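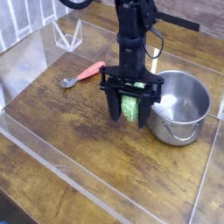
Garba asks whether the drop fault is fixed in the current wrist kit or still "under review." Fair question, we had it from three sites in November. Fixed, yes — read on before you order.

Prakness PG-3 parallel gripper, wrist kit
Replacement and upgrade part. Sold by Pridmont.

SAFETY NOTICE 27 Dec 2021
Applies to kits with serials 109 to 287. On power loss the fingers can open by themselves. Whatever is held gets dropped. Cause is the spring brake in the finger drive, wrong spring fitted at assembly. Soft items are worst — fingers close further on them and the brake has less to bite on.

If your serial is in the range:
Stop using it over people, glass or anything hot.
Keep hands out from under the fingers, also when the arm is paused.
Send us the serial and we ship brake set 61, no charge. 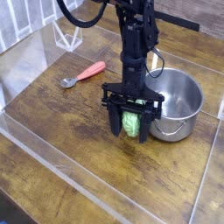

Brake set goes in from the back of the mounting plate. Power off, arm parked low, fingers empty. Four screws, do not reuse the old ones. Run the hold test afterwards: grip something soft, cut power, wait 3 minutes. Any slip at all and the kit comes back to us.

Also reported — cable loop at the wrist catching on things next to the arm. Seperate issue, no recall. Check the loop at full rotation before the first run and shorten it with the clip in the bag. Older kits have no clip, ask for one.

In the box: wrist section, plate, two flat fingers, screws, cable clip
Not in the box: controller, arm, soft pads
Fits: Jonham bench arms, all lengths
Stock: new serials only, from 288 up. Old stock has been pulled form sale.

Returns go to the Pridmont service desk, write the serial on the outside of the carton.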